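Kitchen chores and machines: what can be handed over so far

Sindale's test kitchen keeps a list of household jobs and notes which of them an arm on a counter can finish without help. The list stood at 261 entries in May. Most are small: close a drawer, move a cup, put a cover on a pot. Anything with cloth, dough or wet paper is still done by hand.

Dorota Brzozowska sorts the entries by grip. Rigid items with a handle or a knob come first. A job is marked as passed after 12 clean runs in a row, and simulated runs are logged separately – they do not count toward the total.

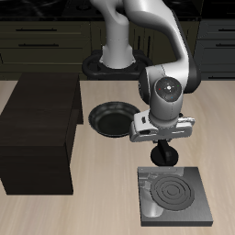 Lids are a good measure of how far this has come, and the tips are the same for a person with a weak grip. Choose a knob tall enough to hold without touching the disc. Lift straight up and keep the lid level until it is clear of the rim. An upright knob on a flat round lid, like what the black object hanging under the gripper appears to be, gives the fingers something to close on. Leave open counter beside the pan. With a frying pan standing next to the stove plate and a large cabinet on its other side, a sideways approach is tight, and coming down from above is the better route.

Glass lids remain a problem for depth cameras. A strip of matte tape around the knob helps.

Stirring is rated 2 on the Sindale scale, wiping a burner the same. Scraping a pan has no rating yet. Rachid Kamel is rewriting that test, as the old one passed pans that still needed a soak.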